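Fitting marker cubes and routing cables on a pair of hand-held grippers

This page covers the last part of the Ronstead build: mounting the cubes, running the cables and checking tracking before a first session. It assumes both grippers are assembled and the fingers open and close freely.

1. Print two cubes and glue one marker to each exposed face. Use matte paper. Leave a white margin on all sides — the detector needs it to find the corners.

2. Bolt each cube to its bracket with M3 screws, 18 mm long. Snug is enough. Overtightening splits the print along the layer lines.

3. Run the cable back along the housing and past the wrist. Leave 100 mm of slack at the joint and tie it down behind that point.

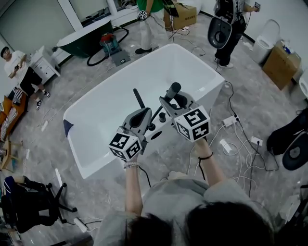
Slack that is too short pulls on the connector at full reach. Slack that is too long gets into the fingers. Facundo Rivadeneira's first set failed the second way after nine sessions, and the connector had to be resoldered.

4. Put on the head camera and start the Berska viewer. Hold both grippers out at working distance and turn each wrist slowly.

5. Watch the pose readout. It should stay continuous as one face turns away and the next comes in. A jump at the changeover means a marker is glued on rotated or its ID is wrong in the config file. 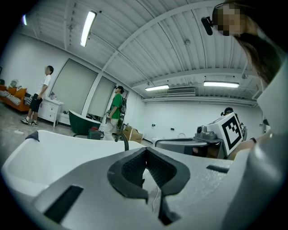 Repeat the check at arm's length and again close to the chest. Glare can cause dropouts at some angles, so change your position before you change the exposure. Kaja Eglītis keeps hers fixed and logs the dropouts; 49 in one session was traced to a single lifted corner.

6. Save the calibration under the gripper's serial number. Redo it whenever a cube comes off.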